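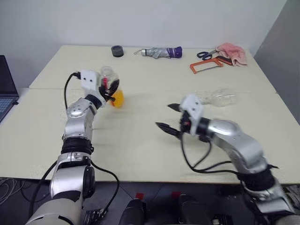
Condensed milk caramel is a thick brown spread made by heating sweetened milk until its water content drops and its sugars and proteins brown together. It is used as a filling for wafers, layer cakes and sandwich cookies, and as a topping for pancakes and ice cream. Thinner grades are sold as pouring sauces. These are often packed in a clear plastic bottle, which lets the buyer judge the color; thicker grades are packed in jars, tubs or cans and are served with a spoon or knife.

Composition

The basic ingredients are whole milk and white sugar. Most recipes add a small amount of baking soda, which lowers the acidity of the milk and keeps the proteins from clumping as the mixture thickens. It also speeds up browning. Glucose syrup may replace part of the sugar to slow the growth of crystals. Vanilla and salt are common additions. Starch is used in baking grades, where the spread must hold its shape in the oven, but it gives a duller surface and a shorter texture.

Preparation

In the open pan method, milk and sugar are simmered in a wide, heavy pan and stirred until the mixture coats a spoon. A typical household batch uses one liter of milk and 400 grams of sugar. Stirring is occasional at first and constant near the end, when the sugar can scorch on the bottom. The pan is then set in cold water and the caramel is stirred until lukewarm. Slow cooling without stirring favors large crystals and a sandy texture.

In the closed method, ready-made sweetened condensed milk is heated in sealed glass jars placed in a water bath or pressure cooker. Evaporation is prevented, so the final thickness depends mostly on the starting milk and the degree of browning. Flavor is milder than in the open pan product. Jars must be suited to heating and must cool fully before the lids are loosened.

A third method bakes condensed milk in a covered shallow dish standing in hot water. The surface tends to form a skin, which is whisked back in after baking. Small lumps are removed with a fine sieve.

Factory production

Commercial producers evaporate the milk and sugar in steam-jacketed kettles with scraper blades. The plant at Givach, operated by Dridik, uses kettles with a capacity of 500 liters and finishes each batch at 102 °C. The hot product passes through a strainer and a cooling vessel before filling. Dridik makes a firm baking grade and a soft table grade. Adico, a smaller producer, makes only a pouring grade, thinned with cream after cooking.

Texture and faults

Graininess is the most common fault. It results from milk sugar crystals large enough to be felt on the tongue, and can be reduced by faster cooling or by seeding with very fine milk sugar. Gentle reheating may dissolve the crystals for a time, but they often return. A curdled look points to milk that was too acidic at the start. A bitter taste points to scorching and cannot be corrected. Oil on the surface is a sign of a broken emulsion and is seen mostly in cream-based sauces.

Storage

Unopened commercial packs are kept at room temperature until the date on the label. Opened packs are refrigerated. Homemade caramel is refrigerated once cool and is not suitable for shelf storage unless processed by a tested canning method. Cold caramel becomes stiff and is brought to room temperature before spreading.

Culinary use

An 8-layer wafer cake filled with the firm grade is pressed under a light weight overnight, during which the wafers soften slightly and bond to the filling. The soft grade is folded into whipped butter for frosting. The Hayashi roll, a thin sponge sheet spread with caramel and rolled while still flexible, is usually finished with toasted nuts. In ice cream, the spread is added as a ripple after churning, as its high sugar content keeps it soft at freezer temperature.

Categories: Confectionery | Milk-based spreads | Dessert sauces | Cake fillings

Last edited December 16, 2021 | Contact the editors | Back to top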